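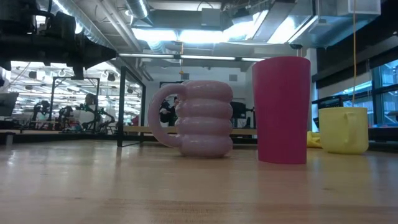
Figure 4.1 A ribbed ceramic mug and a magenta plastic cup on a wooden tabletop.

Chapter 4
How Families Pass On Risk

Some illnesses run in families and some only seem to. Relatives share genes, but they also share kitchens, habits, air and income. A doctor who sees the same disease in a mother and her son has to ask which of these is at work, and often the answer is more than one.

This chapter deals with inherited heart conditions. Most of them are caused by a change in a single gene, and in many cases one altered copy is enough. Each child of an affected parent then has a one in two chance of receiving it. Receiving the gene is a different matter from falling ill. Some carriers have symptoms in their teens, while others reach old age without any — a pattern known as incomplete penetrance.

We begin with the Jostlow family study, which traced 438 people over four generations. Of these, 68 were found to carry the same altered gene. The study is useful to students for its plain record-keeping and for its mistakes, which are discussed in Section 4.3. The later work at Dikden used the same family trees but added heart scans, and came to a different view of the risk to younger carriers.

Before reading on, you should be able to explain the terms dominant, recessive and carrier. If you cannot, go back to Chapter 2.

4.1 Drawing a family tree

A medical family tree uses squares for men and circles for women. A filled shape marks a person who has the condition.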